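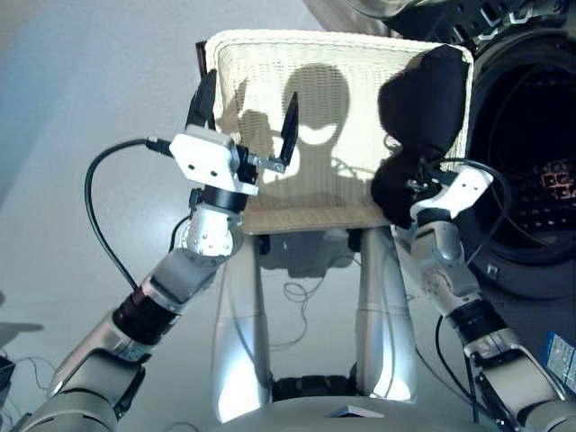
I've been putting off writing about the cloth planner for weeks, mostly because every time I sat down to do it I'd find one more thing to fiddle with, and then it was midnight and the kettle was cold again. But it's July, the heater's on, and Cosimo Lombardi has asked me twice now what on earth I changed, so let's have a go.

The old version of our laundry stack (we call it Rinaldi, long story) treated a garment as a blob. Perception handed over a point cloud, the planner chose the highest point, and the arm went for it. Lovely on a tea towel! Less lovely on dark clothing, where the depth camera gives you more holes than cloth and the highest point is quite often pure imagination.

So the first change was to stop trusting a single depth reading. We now keep a short buffer of 26 frames and only offer a grasp point if it stays put through most of them. It costs a bit of time, but I'd sooner wait than watch a gripper close on thin air again.

The second change was shadows, and this one took me an embarrassingly long while. The overhead light throws the robot's own head onto the front of the basket, and our segmentation model kept deciding there was a big dark T-shirt draped over the wicker. A very confident model, too. Raffaele Orlandini suggested projecting the head model from the joint angles and the light position, then masking out whatever falls inside the outline. I grumbled, because I had wanted to solve it with more training data (I'd already labelled 800 images, bless me), but his version went in over an afternoon and it's held up well.

Then there's the two-arm business. Each arm used to have its own planner, and they'd argue over the space above the rim like kids over the front seat. They now share one queue, so an arm holding cloth gets right of way and the free one keeps its fingers open and waits its turn. Cosimo reckons this is just traffic lights, and he's right, and I'm still rather proud of it.

What I haven't sorted is letting go. The release check looks at finger width, and a bunched sleeve can snag on a fingertip without changing that number at all. I've got a rough branch going that watches wrist torque as well, but the signal's noisy and I keep changing my mind about the filter. If you've done something similar, do leave a comment, I'd love to hear how you went about it.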